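Search this board
Advanced search

Snack swap postage: are we really doing this by weight now?

lastmont_lou wrote:
The April swap rules say each box has to weigh 900 grams, no more, no less. I have a kitchen scale from Wosex that was made to weigh flour and now spends its evenings judging shrimp chips. Can we go back to "fill the box and be decent about it"?

Weerasinghe wrote:
No. Last round I sent a box so heavy the clerk asked if it was a car part, and got back three bags of puffed corn. Puffed corn is mostly air. I paid to import air.

kitura77 wrote:
I was the puffed corn. It was very good puffed corn and I would send it again.

Manolis Andreadis wrote:
Weight is a silly measure because it rewards candy and punishes chips. I'd set a spending limit and leave it there. My corner store has a whole aisle of things in shiny wrappers that cost next to nothing, and half the fun is picking one because you can't read it.
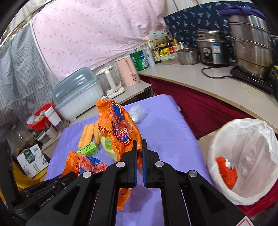

I keep a notebook of what I liked, with notes like "salty, regret nothing" and "do not eat before dentist." By weight, most of my favorites would never make the box. Set it at 25 dollars before postage and let people shop.

Weerasinghe wrote:
25 dollars where, though? That's a sack of groceries in some places and a fancy chocolate bar in mine.

lastmont_lou wrote:
I once spent 90 minutes at the post office over a jar of pickled plums, so I'd like the rules to cover glass too. Specifically, no glass. The jar made it. My gloves didn't.

kitura77 wrote:
Glass is fine if you wrap it. Wrap it in puffed corn.

Weerasinghe wrote:
I walked into that one. Fine, spending limit, but I want a minimum of one thing that can be heard when you drop it.

Manolis Andreadis wrote:
Agreed. Lou, will you change the post at the top?

lastmont_lou wrote:
Changed. I left the glass part out, under protest. Scale is back on flour.

Contact us | Copyright Snack Swap Board | Back to top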